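Filed under: Home & Workspace > Noise and Neighbours

Re: [quiet-rooms] Folding screens for sound, worth it?

Leopold Kaufmann wrote:

> Hi all,
>
> We've got one long room that has to be an office at one end and
> the kids' end at the other, and the noise is wearing me down.
> I've been looking at the Wokeo folding screen. The page says it
> "absorbs up to 48% of household noise" and it comes in a woven
> finish that my wife can live with. The other option is the Nelta,
> a felt-covered one, heavier, nearly double the price.
>
> The reviews for the Wokeo are glowing. One fellow says he takes
> calls behind his while the dishwasher runs. I'm inclined to just
> order it. Has anyone here got one and can you hear the difference?
>
> Leopold

Leopold,

I'd hold off. I've owned two woven screens and I like them both as furniture. As sound control I wouldn't give you a nickel for either.

Start with that 48%. Forty-eight per cent of what? If they mean sound energy, then cutting it nearly in half is a drop of 3 decibels, and most people would have to be paying attention to notice. If they mean how loud it seems to a person standing there, that's a much bigger claim and I'd want to know who stood there. And "up to" covers anything from 48 down to zero. I wrote and asked them which it was. I got a friendly reply with a discount code in it.

The bigger trouble is that people use "absorb" and "block" as if they were the same word. Thick soft stuff absorbs. It takes some of the ring out of a bare room, so voices sound less harsh in the room you're in. Blocking is stopping the sound from getting to the other side, and for that you want weight and no gaps. A woven panel has gaps all the way through it. Hold one up to a window. If light comes through, so does a six-year-old.

Even a good solid screen stands on the floor with open air over the top, and sound bends over and around things quite happily, the low sounds most of all. It bounces off your ceiling too. That's as true of the Nelta as of the cheap one, so I wouldn't spend the extra money hoping felt will fix it. The felt might calm your end of the room a bit. It won't shut out the other end.

About the fellow and his dishwasher: I'd believe he's happier. I was happier too, for a month or so. You can't see the noise any more and it bothers you less, and I don't want to sneer at that because it may be all you need. But a cheap curtain would do the same job. I'd also ask what else went into the room around then. My own "quiet" turned out to be the rug I'd bought the same January. I rolled it up one evening and the echo came right back, screen or no screen.

If you want to find out before you pay for anything, borrow a screen, any screen. Put a radio on talk at the kids' end, leave the volume alone, and sit at your desk with your eyes shut. Get somebody to fold the screen away and put it back a few times without telling you which. If you can call it right 9 times out of 10, go ahead and order. I got it right about as often as I'd have got a coin.

Don't trust the phone meter for this, by the way. Mine gives a different reading depending on which way I hold it.

Two pictures of a woven screen, beige with little brownish flecks, standing behind a table.

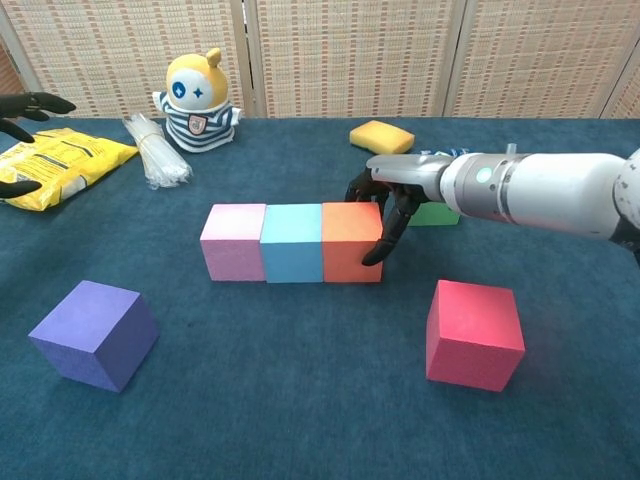
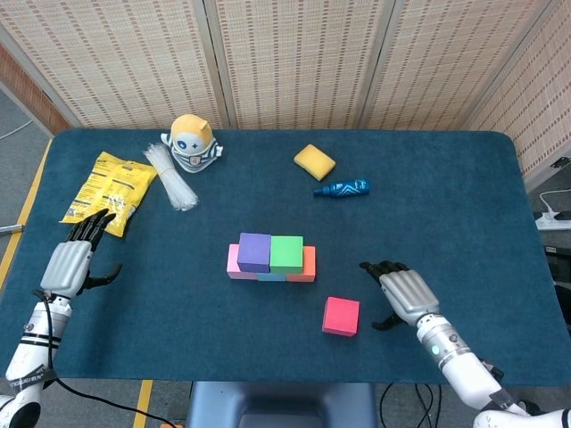 Where I would put the money is the floor and whatever faces the racket. A thick rug with a proper underlay, then a full bookcase across part of the room, as tall as you can safely fix to the wall or floor. Books are heavy and uneven and you may own them already. It still won't be a wall. If there's any chance of a real partition with a door that closes snugly, get a quote for that before you buy a second screen to help out the first one.

If your wife wants the woven one because it hides the toys, buy it for that. Just see whether they'll take it back once the box has been opened. I couldn't find that anywhere on the Wokeo page, and I did look.

How high is your ceiling, and is it bare plaster?

You get this list as a daily digest. Change to single messages or unsubscribe at any time from your member page.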